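El taller compartido de Plunville prueba en simulación la pinza de su brazo robótico

Plunville, 14 de abril de 2020. Dos socios del taller compartido Flomska continúan desde sus casas la construcción de un brazo robótico de sobremesa, con el local cerrado desde hace varias semanas. El trabajo de este mes se concentra en la pinza, que por ahora se ensaya en un simulador antes de imprimir las piezas definitivas.

El proyecto se llama Dodau y empezó en noviembre en una de las mesas del fondo del taller. Neelam Srivastava se encarga del modelo y del programa de control. Omprakash Dixit lleva la parte mecánica y tiene en su garaje la base, los motores y el primer tramo del brazo. Las piezas impresas que faltan se quedaron sin terminar cuando se suspendió la actividad del local.

La pinza es de dos dedos rectos. En la primera versión, montada antes del cierre, los dedos se abrían 72 milímetros, y Dixit considera que esa medida se quedaba corta para coger los botes de tornillos del taller, que eran el objetivo inicial. La versión nueva llega a 90 milímetros de apertura y lleva un bisel en la cara interior de cada dedo.

«Antes imprimíamos, montábamos y veíamos el fallo. Ahora lo vemos primero en la pantalla y gastamos menos plástico», explica Srivastava. El modelo simulado es sencillo, con superficies planas y sin texturas en la pinza, y se ejecuta en un ordenador portátil de hace siete años.

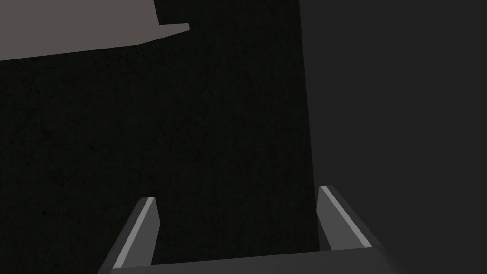
Las pruebas consisten por el momento en llevar la pinza abierta hasta una posición fijada de antemano y devolverla al punto de partida. Srivastava ha repetido el recorrido con distintas velocidades y ha corregido dos veces el punto de referencia de la muñeca, que estaba desplazado respecto al montaje real. La carga de objetos en el simulador queda para más adelante.

Dixit, por su parte, ha desmontado el primer tramo del brazo para cambiar una correa y ha vuelto a medir los soportes. Uno de ellos tenía una holgura que no figuraba en los planos. Las medidas corregidas se pasan al modelo cada noche y los dos socios las comentan por videollamada.

El presupuesto es reducido. Casi todos los motores proceden de impresoras averiadas y la fuente de alimentación es de segunda mano. El gasto principal hasta ahora ha sido la electrónica de control, comprada en la tienda Goel, que mantiene los envíos a domicilio en la comarca. Quedan por pagar los rodamientos de la base.

El taller Flomska cuenta con 38 socios y no tiene fecha de reapertura. Entre tanto, ha autorizado a varios de ellos a llevarse herramientas prestadas, previa anotación en el registro común. Una de las impresoras del local está en casa de Dixit, que prevé fabricar en ella los dos dedos de la pinza cuando reciba el filamento pedido.

Los archivos del modelo están disponibles en la carpeta compartida del taller para los socios que quieran revisarlos. Las correcciones pueden enviarse a Srivastava por el correo interno.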